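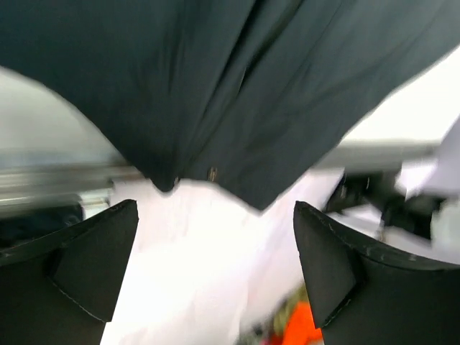
Dark slate cloth, one little button or snap, and plenty of creases still to deal with.

I've been putting off the jackets all spring. They live on the hooks by the back door, then on the chair next to the hooks, then on the floor under the chair, and by June I can't get to the boots without wading. So this month's bit from me is about folding them, hoods and zips and all, and getting them into the Cordier boxes before the moths have a meeting about it!

I learned my way of doing it from Kausar Pirzada, back when we both worked the stockroom at Fadenier. We had 280 hooded tops to fold before the sale one year (I still dream about them). Lay the jacket on its front, smooth out the back with your palms, and bring each sleeve straight across so the cuffs meet. Then tuck the hood down flat between the shoulders and fold up from the hem. Thirds if it's going in a box, halves if it's going on a shelf.

A thin jacket is harder than a thick one, I find. The thick ones stay where you put them, but the floppy sort slides about and you end up with a sleeve poking out of the side like it wants to shake hands. 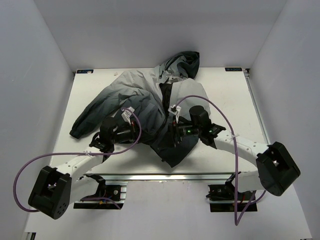 Should the zip be done up before folding?
Done up to just under the neck is best, as the two fronts then stay level and the hood still has room to lie flat.

Several of you wrote in after the last newsletter about zips that go wavy in storage, and I've had that too, on a grey one I was very fond of. I'd folded it across the zip in four places and sat a pile of blankets on top — my own silly fault. It came out with a bend in it that no amount of tugging would shift.
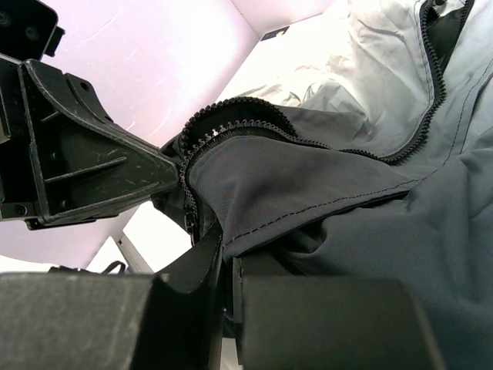
These days I run a finger down the teeth before I make the first fold, and I try to let the zip bend only once on the way up. Heavy things go at the bottom of the box and anything with a long zip goes on top. I've done 67 pieces so far, counting scarves, and the chair is a chair again. The coats upstairs can wait till next month.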